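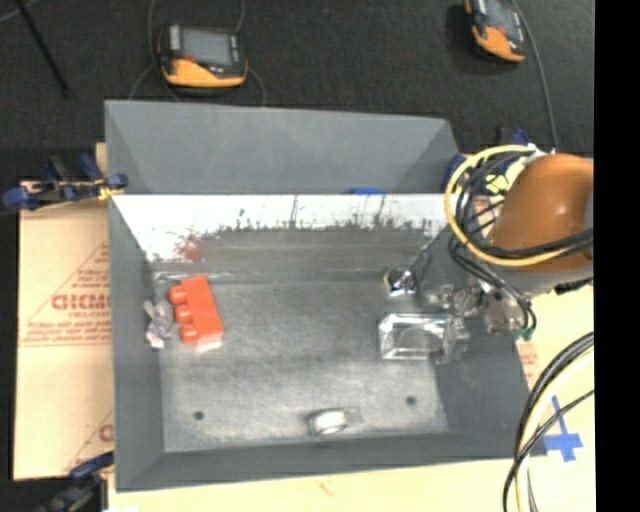 Last updated: April

Search this manual Enter keyword or part no.

Section 4. Setting up the Drastunik sorting bin

The brochure calls this bin "ready to use from the carton". Allow an hour anyway. These notes are for the grey metal bin with sloping walls and a second compartment along the back. If yours is the older Gustine tub with straight sides, skip to Section 5.

4.1 Placing the bin

1. Clear a flat surface and wipe it down. Grit under the bin will mark whatever you stand it on.
2. Set the bin down with the second compartment at the back.
3. Press on each corner. If it rocks, shim it. The adhesive feet supplied (part 331) are meant to cure this, and in my experience they last a fortnight.
4. Check the holes in the floor of the main compartment. Keep them clear.

CAUTION: The holes are small, but a loose screw or bead will find them. Do not sort very small hardware in this bin, whatever the Etwood catalogue suggests.

4.2 Loading a first mixed batch

5. Start with a handful of odds and ends. A toy building block, a clear plastic container, something short and cylindrical and a crumpled scrap will tell you more than a kilo of identical parts.
6. Lay the items on the floor of the bin with space between them. Don't tip them in from a height.
7. Leave clear plastic on its side if that's how it settles. You can see the grey metal straight through it, so look twice before you decide a spot is bare.
8. Watch for soft or crumpled items near the foot of a sloping wall. The slope is supposed to bring everything back toward the middle. It does this well with hard, round things. With soft ones I wouldn't count on it.
9. Move finished items to the rear compartment, or to a separate tray if you need them kept apart.

NOTE: Bright orange and red pieces are easy to pick out against dull grey. Shiny metal is much harder, especially under a strong lamp. Move the lamp before you blame your eyes.

4.3 Finish and wear

The finish is described as "scratch resistant". Expect pale scuffs, fine scratches and rubbed patches on the floor, and a ragged lower border on the white band along the inner back wall. None of this affects sorting. The Stoyanova touch-up paint (part 2483) covers the white, though I have yet to see a second coat hold.

10. Wipe the floor with a damp cloth and dry it at once.
11. Do not use steel wool.
12. Run a finger along any worn edge. If it catches, stop using the bin and ask for form 541.

Corrections to this section go to Nattawut Ratanaporn, preferably with the part number.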